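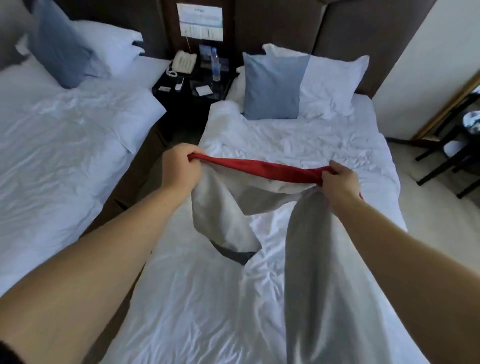 January, notebook 2, elastic and adhesive trials

Garside waistband tape, second batch. Lovely stuff! Cut 12 lengths this morning and put them all on the stretch rig at the Disberg setting (the slow one, Carol, before you ask). Ran to 3,000 cycles over lunch and every length came back to within 2 mm of where it started. The old Colton tape was giving up well before that, so I'm really pleased.

Stitched joins: zigzag still the best by miles. Straight stitch popped on the first proper pull, as expected, but I wanted it written down.

Glued joins: Stikex on the brushed side holds far better than on the shiny side – didn't see that coming. Sample 151 is the one to look at, it's pinned inside the back cover. Peel it gently please, there's only the one.

To do
Wash test at 40, then repeat the stretch run
Ask Carol Tapley if the walking foot is back from repair
Try a wider zigzag on the narrow tape
More Stikex, nearly out

Rig squeaks again at the left clamp. Oiled it at half four, will check in the morning.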